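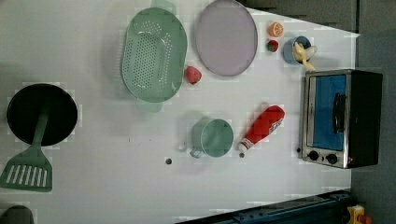
Handout 5 prepares you for the visit to the open day of Esetura in Kollville. Esetura develops software for robot arms which work on a table, and on the open day the company shows this work to the public. Most of you have until now seen only industrial cells, where one part arrives always in the same position. The demonstration table in Kollville is of a different kind. A toy frying pan, a colander and a measuring cup stand on the same white surface as a strawberry which is much smaller than all of them, and a ketchup bottle lies on its side between them. Before you read further, please take a pencil and write down in which order you would clear such a table, and from which side you would take each object.

Home Course Outline Handouts Timetable Library Contact

1. Practical information

The open day takes place on 26 May 2024. We meet at the side entrance of the Joubert building, which is the brick building behind the bus stop. Please do not go to the main gate, it is closed at the weekend. Our group has a reserved place in the second demonstration. Before it there is a short talk on safety, and without this talk you are not allowed to stand at the barrier.

Bring the printed handout and something hard to write on. There are no seats in the hall. Bags stay in the cloakroom. Photographs are permitted in the hall but not in the workshop.

Those who attended the laboratory session in January know already the control software, which is called Kistex. The others should read chapter 2 of the course reader. It is enough to understand the words "grasp", "approach" and "release".

2. What is demonstrated

The demonstration has two parts. In the first part an operator guides the arm by hand controls and moves objects from one place to another. In the second part the arm receives a written instruction, for example "put the strawberry on the plate", and it must carry out the instruction alone.

Visitors look mostly at the second part, and I understand this. For our course, however, the first part is at least as useful. Watch how the operator hesitates. When a person with a good eye and long practice needs three attempts for a grasp, you may suppose that the task is also difficult for a program.

The Kistex recordings which were used for the present version contain 2643 episodes. Of these, 901 were made with kitchen toys and the rest with blocks, boxes and office articles. An episode is one attempt from the start position to the release of the object, including attempts that failed. Please note this definition, it comes back in the written test.

3. Points for observation

3.1 Shape and grasp

A round object without a handle can be taken from many directions, but it rolls. An object with a handle can be held firmly, but only when the gripper comes from the correct side. The measuring cup has a short handle and also an open rim, so there are at least two reasonable grasps. Decide which one you prefer and give a reason in your report.

Flat objects are a separate problem. A plate with a raised edge offers something to hold, but very little. Write down whether the gripper takes the edge from above or pushes the plate first to a better place.

3.2 Objects on or in other objects

The spatula lies across the pan, with its slotted head outside. If the arm takes the pan first, what will happen with the spatula? In a similar way the banana stands in the small blue cup, and only a part of it sticks out. The instruction "move the cup" does not say whether the banana should travel with it. A person decides this without thinking. In the discussion after the visit I would like to hear how you would write the instruction so that it has only one meaning.

3.3 Names

There are two strawberries on the table. One lies close to the colander, the other below the orange slice. When the instruction says only "the strawberry", both answers are correct. Listen to the wording that the staff use, and write it down exactly. In my experience students remember the movement well and the sentence badly.

3.4 Doors and knobs

The toy oven has a glass door with a bar handle and two round knobs. To open a door is a different task from picking up an object, because the hand must follow the path which the hinge permits. If the oven is used during our demonstration, make a small sketch of the path of the hand. A simple line with an arrow is sufficient.

4. Questions to the staff

There is time for questions after the second part. Please prepare one question in advance – a real one, which cannot be answered from the company's leaflet. Good subjects are the choice of the objects, the training of new operators, and what is done with the failed episodes. Questions about salaries and internships should be kept for the information desk in the entrance hall.

5. Report

The report has two pages at most. Choose one object from the table and follow it through the whole demonstration. Describe what was asked, what the arm did and where you see the reason for the result. When you are not certain about the reason, write that you are not certain. A failed grasp which is well observed receives the same mark as a successful one.

Add your pencil list from the beginning of this handout as an appendix. Do not correct it after the visit. If your opinion about the order has changed, explain the change in the last paragraph of the report.

Reading for the next lecture: course reader, chapter 5, without the section on calibration.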